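In praise of the crumbs

I have been helping to gather examples for robot learning since January, which makes me neither an old hand nor a complete newcomer, and I'd like to put in a good word for mess while I still remember what it was like to arrive and be bothered by it.

The work at Havwood is simple to describe to your mum. Somebody drives a pair of arms through a job, the arms and cameras record what happened, and later a learning system is trained on a great heap of those recordings in the hope that it will manage the job by itself. We call each recording an episode. On a good day, with two of us swapping at the controls and a decent supply of tea, we get up to 120 of them. On a poor day we get a sore neck and a long conversation about lids.

My first supervisor was Judit Deák, who is the most orderly person I have ever worked beside, and she wanted the table wiped and everything squared up before each episode. I understood it completely. I colour-code my own spice drawer. When you are about to show somebody how a thing is done, it feels only polite to tidy up first, the way you'd sweep the kitchen before teaching your nephew to make scones.

Miklós Vincze argued the other side, loudly and usually at lunch. His view was that the tidy table was a kind of fib. Kitchens have crumbs in them, and lids lie wherever they were put down, and biscuits come out of a jar in a rush or get stuck at the neck. If every one of our examples began from the same neat arrangement, he said, we'd be teaching the arms about our arrangement and very little about biscuits.

We went back and forth on this for two weeks – quite good-humouredly, I should say, apart from one afternoon – and I have come down on Miklós's side, or most of the way there.

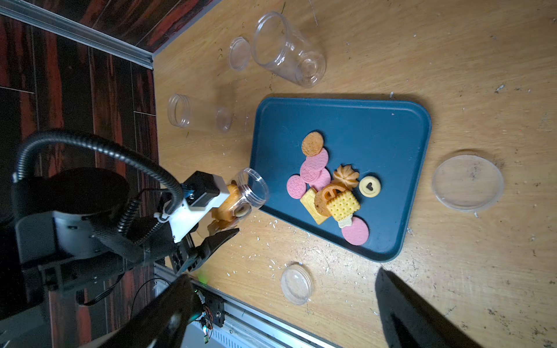 Should the table be left exactly as it falls between one episode and the next? I'd say only some of the time, because a table left entirely alone drifts into habits of its own, and a bit of deliberate shuffling gives you more variety than neglect does.

That last part is where I think Judit was right all along, even if she put it differently. Mess on its own isn't a method. Left to myself I will put the tray down in my favourite spot every single time and believe I'm being random about it. So these days we keep a little card beside the controls that tells us where to shift things, and we change the card every 15 episodes. It is a slightly silly ritual and I've grown fond of it.

I feel the same way about fumbles. A tidy-minded person wants to throw out any episode in which the operator hesitated, or had to have a second go. Mwanahawa Mwaipopo, who looks after our labelling, keeps a good many of them and marks the spot where the trouble began and the spot where it was put right. I think that's just about the most valuable thing we make. A learner that has only ever watched flawless pours has no notion of what to do with a jar that won't empty, and I'd much sooner it saw me sort one out clumsily than never saw it at all.

There are limits, of course. If a camera has been bumped or the recording has a hole in it, out it goes, and I won't hear any sentimental arguments. Nor would I keep an episode where I'd plainly lost interest and was waving the arms about waiting for lunch. You can tell, by the way. Your own boredom is quite recognisable on playback.

But crumbs can stay. I've stopped reaching for the cloth as soon as I see them, and Judit now wipes down at the end of the day, which suits us both.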